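Gandbridge Shared Workshop - members' newsletter

Wed 7 December
By Tharushi Bandara

Quick one from the back bench, writing this between a glue-up and the bus so forgive the state of it.

The two-arm build is up and moving. Both arms bolted down, both gripping, both answering to the same laptop, which in May looked a long way off. Henok Chala and Desta Alemneh have done most of the evenings. Abenezer Teshome did the wiring, then did it again after the left elbow kept dropping out. Total spend so far £528, against the £364 we told everyone at the spring meeting. Most of the gap is servos. Two went in one week, both elbows, both our own fault (wrong end stop in the settings).

The job we set it is headphones. Pairs of old headphones, cords and all, on a white tabletop, and the arms have to get hold of a pair between them and deal with the cord. Sounds daft till you try it. A block is easy, a block stays where you put it. Cord goes wherever it likes and wraps round the fingers.
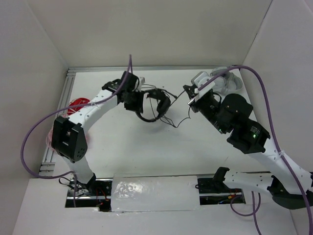 WORKSHOP NEWS

Black pair is the awkward one, thin cable and lots of it. Black on black grippers doesn't help whoever is driving either. Kidus Tesfamariam reckons we should have started with something in a nice bright colour and he is probaby right, but the black ones were top of the box.

Things that got changed since the last newsletter, in no order:

Walls. Plain pale ones on three sides now. Before that the arms were working against the backdrop of the paint shelves and everyone's coats. Much calmer to look at.

Purple cable down both arms. It was taped, the tape let go, now it's tied to the forearms. Slack is still a bit of a guess. Too little and the wrist pulls up short, too much and you get great big loops. We have gone for loops.

Front panel. Wrinkly, shiny, not our best work. Desta wants to redo it in one go with the openings by the arm bases tidied up at the same time, wires pushed back and some kind of cover. Anyone with an offcut of white sheet, shout.

Speed. Still slow. Henok has it turned right down while people are learning and it stays that way untill everyone on the rota has had a proper go. Please don't turn it up. You know who you are.

On colours, Kidus got his way and the box got tipped out a bit further. Red, pink, turquoise, light grey, and the black ones again. The idea is to swap which pair gets picked so the drivers don't get used to one shape.

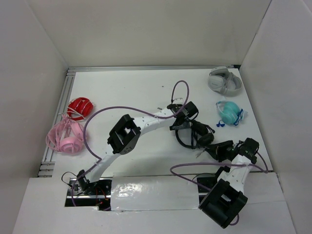 Reaching in with both arms at once is where most of us come unstuck. You watch one gripper and forget the other. Abenezer's advice is to park the right arm close by, get the left one sorted, then bring the right in - works for him, I still clip the elbow.

Evening sessions carry on as normal, 18 of you on the rota now. If you can't make your slot tell Henok, don't just leave it. And whoever has the small hex keys from the Satby trip, we need them back, base bolts want nipping up and we're down to one key with a rounded end.

Next job is a shelf for the laptop. Then the covers. Then maybe, maybe, something other than headphones.

Got to run, bus.

Recent items
Lathe back in use, new belt fitted
Endale timber order - names by the end of the month
Avstead repair day: what came in and what went home
Kiln shelf rota

Gandbridge Shared Workshop newsletter. Contact: ask at the bench or reply to this email. Text belongs to its authors, please ask before copying. Back to top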